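Trastel is a plain-text inventory for small household and studio supplies: glue, thread, cleaning products, batteries, paint, whatever runs out at the wrong moment. It reads a folder of text files and prints what you have, where it is kept and what needs buying. There is no database and no account.

Current version is 1.4. It runs on Linux and macOS. Windows works through WSL, but I don't test it there.

## Install

```
git clone <your mirror>/trastel
cd trastel
make install
```

The script goes into `~/.local/bin`. To put it somewhere else, set `PREFIX` before running `make`.

## File format

Each storage place gets one file. The file name is the name of the place, in lower case, with hyphens for spaces. Each item is one line with four fields separated by semicolons:

```
item; amount; unit; reorder-at
wood glue; 2; bottle; 1
sewing thread, black; 3; spool; 1
dish soap; 1; bottle; 1
```

Lines starting with `#` are ignored. Blank lines are fine. The item name may contain commas but not semicolons. Amounts can be whole numbers or decimals with a point. If you leave `reorder-at` empty, the item never shows up on the shopping list.

You can add a note after a fifth field. Notes are printed by `trastel show` and skipped everywhere else.

## Naming places

Most of the trouble people have with Trastel comes from place names. "Shelf" is fine until there is a second shelf. Name the place by where it hangs or stands, and then by what kind of container it is: `hall-drawer-top`, `sink-cupboard-left`, `back-wall-basket`.

Small open containers deserve their own file even if they hold very little. Things in them get moved more often than things in a closed cupboard, and a short file is quick to correct.

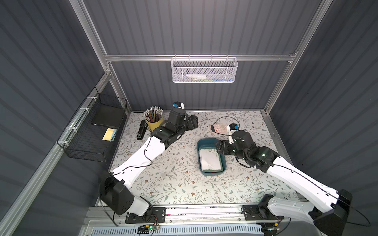 *A place of type `basket`: white wire mesh, hung from a crossbar.*

If you rename a place, rename the file and run `trastel check`. It will list any shopping notes that still point to the old name. It doesn't change them for you.

## Commands

| Command | What it does |
|---|---|
| `trastel list` | Prints every item, sorted by place |
| `trastel find WORD` | Searches item names and notes |
| `trastel show PLACE` | Prints one place in full |
| `trastel buy` | Prints items at or below their reorder amount |
| `trastel use ITEM` | Takes one off the amount |
| `trastel check` | Reports bad lines and duplicate items |

`use` asks which place you mean when the same item is in more than one. To skip the prompt, add `--place`.

## Settings

Settings live in `~/.trastelrc`. All of them are optional.

- `folder`: where the files are. Default is `~/trastel`.
- `width`: line width for printing. Default is 80.
- `sort`: `name` or `amount`. Default is `name`.
- `max_items`: stops reading after this many items. Default is 1,000.

The `max_items` limit is there to catch a wrong `folder` setting. If you point Trastel at a folder of logs by mistake, it stops early with a message. Raise it if you need to.

## Importing from Mullo

Mullo exports can be read with `trastel import FILE`. Amounts, units and places carry over. Photos, tags and prices are dropped. My own export had 400 items and came through with 18 lines that needed fixing by hand, nearly all of them names with a semicolon in them.

Boros files are not supported. The format changed between releases and I only have samples of the older one. If you have a newer file you can share, please send it.

## Known problems

- Accented letters sort after `z` on some systems. Setting `LC_ALL` to your own locale fixes it.
- `trastel use` rewrites the whole file, so extra spaces between fields are lost.
- Two people editing the same file over a shared folder will overwrite each other. Trastel doesn't lock files.
- `find` treats a hyphen at the start of a word as an option. Put `--` before it.

## Contributing

Bug reports are welcome, with the line that caused the trouble pasted in. For patches, run `make test` first and keep one change per patch. I look at the queue on Sunday evenings.

The next release should add a `move` command and a date field for things that expire. I hope to have it out in December.

## License

MIT. The import code was adapted from Trimix, an older script of mine under the same license.

Maintained by Jolán Vörös.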